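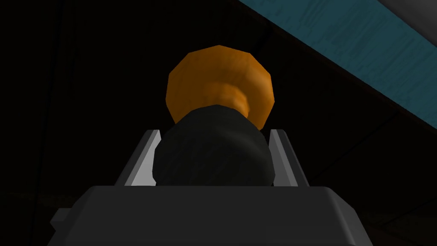 Zasulico Street Community Garden - notes from the February meeting

Hi all, I got handed the notebook again, so you're getting my version of things. If I've put words in your mouth, tell me and I'll fix it before these go up on the board by the gate.

We started at 6:40 in the library's back meeting room, a bit late, while people hunted for chairs. 18 of us made it, which is great for a cold night! Levente ran the meeting. Baptiste did the money part. I wrote, and ate most of the poppy seed cake.

Last meeting's notes
Approved with one fix. I wrote that the east beds get the new soil first. It's the west beds. Sorry, west beds.

Money
Baptiste read out the balance, and we have $589 after paying the water bill and the insurance. He'd like to keep half of it untouched until summer in case the hose line goes again. There was some back and forth on this (I was on the spend-it-now side, I'll admit it) but in the end we all agreed to his plan. Plot fees stay at $25 for the year. If you haven't paid, please get it to Baptiste before the end of March, cash or check, and put your plot number on it this time. He has two envelopes with no name at all and would love to know who you are.

Water
The city turns our tap back on in April. Until then it's the rain barrels or carry your own. Levente wants to swap the old hose splitter for a brass one and has priced it at the hardware store on Tedau Avenue. Everybody said yes pretty much before he finished talking. He'll buy it and bring Baptiste the receipt.

We also went over the watering times again. Mornings before ten or evenings after six, please, and walk back and check that the tap is off. The puddle by plot nine last August was nine inches deep by the end and I still think about those poor beans.

Compost
This took the longest, as always. The left bin is full and ready to sift. The middle one is cooking. The right one is the only one you should be adding to right now - there will be a new sign, and I'm painting it, so it will be big and orange. No meat, no citrus in huge amounts, no "compostable" forks. Those forks have been in there since I joined and they look brand new.

Someone asked if we could take coffee grounds from the Gremik bakery on the corner. They fill up to 50 pounds a week, which is a lot of coffee. We settled on one bucket a week to start, and I'll go talk to them. I'm in there most mornings anyway.

Seed order
We're doing a group order again to save on shipping. Tomatoes got the most votes, then peppers, and there was a real push for the long Hungarian wax ones. Levente offered his aunt's saved seed for those, from a jar that just says "Magyar" on the lid, so we'll grow those and skip buying any. I've asked for a few extra starts for myself, and I'm writing it down here so that it's official.

Get your list to me by email. Please write the variety as well as the vegetable. "Squash" could mean anything and last year it meant eleven zucchini plants.

The shed
The lock sticks. Baptiste says graphite, Levente says new lock. We're trying graphite first. While we're on the shed, the good loppers are missing again, the ones with the red tape on the handle. If they're in your garage, just hang them back up, no questions asked.

Waiting list
Two families are waiting and one plot is opening up, number fourteen, down by the fence. It gets shade after three o'clock, so it's better for lettuce and peas than anything big. First family on the list gets the call from me this week. We talked about splitting the double plot in the corner too, but the folks who have it weren't there, so we left that for next time.

Spring cleanup
Set for the first dry weekend in March, starting at nine. Bring gloves and a rake if you own one. Jobs are pulling out the old bean poles, turning the west beds (west!), and fixing the wobbly bench. I'm bringing soup, and there's a vegetarian pot as well.

To do
Levente - splitter, wax pepper seed
Baptiste - fees, graphite for the lock
Me - sign, bakery, seed list, phone call about plot fourteen, soup

We wrapped up at 8:15 and stacked the chairs. Next meeting is in March, same room, same time, and it's somebody else's turn to bring the cake.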